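Course handout: Glazes and Everyday Ware
Unit 3 -- What makes a glaze food safe
Cestby Evening School, Ceramics for Beginners
Revised 13/09/2018

In the August sessions we spoke about clay bodies. Now we go on to the glaze, the thin layer of glass which covers the clay. Please read these notes before the class and bring your glaze notebook.

1. What a glaze is made of

Every glaze needs a glass former, a flux and a stabilizer. The glass former is silica. The flux makes the silica melt at a temperature our kiln can reach. The stabilizer is alumina, and it keeps the melted glaze from running down the wall of the pot. Color comes last, from small additions of metal oxides or from prepared stains.
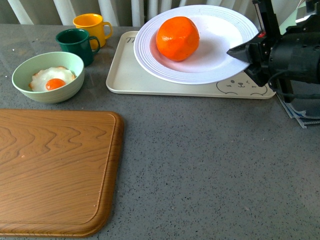

Students often ask me if a shiny glaze is always a safe glaze. It is not. A surface can look perfect and still give metals to the food, especially to sour food such as lemon juice or tomato sauce. Copper needs special care. In a badly balanced glaze it leaves the surface easily.

2. The lemon test

Put a slice of fresh lemon on the glazed surface, cover it, and leave it overnight. Rinse and compare the place with the rest of the glaze. If the color changed, do not use this glaze where it touches food. The test is simple and it does not replace a laboratory -- a glaze with no change can still have a problem.

For the class we compare two recipes, Juson and Zutell. Juson is a clear base. Zutell is a matte base with more calcium. Mix 50 grams of dry powder for each test tile and pass it through an 80 mesh sieve.

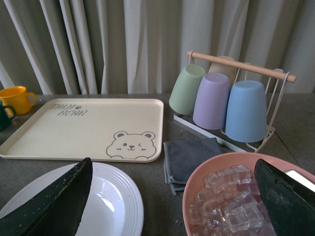
3. Crazing and fit

When a glaze shrinks more than the clay under it, fine cracks appear. We call this crazing. Sometimes it comes only weeks after the firing, so keep your tiles and look at them again. More silica in the recipe usually helps, but add it in small steps and fire a tile each time.

Homework

Read the chapter on fluxes in the Ait Ali reader, up to page 79. Write down which oxides in your own recipe are fluxes. Label the back of each tile with underglaze pencil -- normal pencil burns away in the kiln.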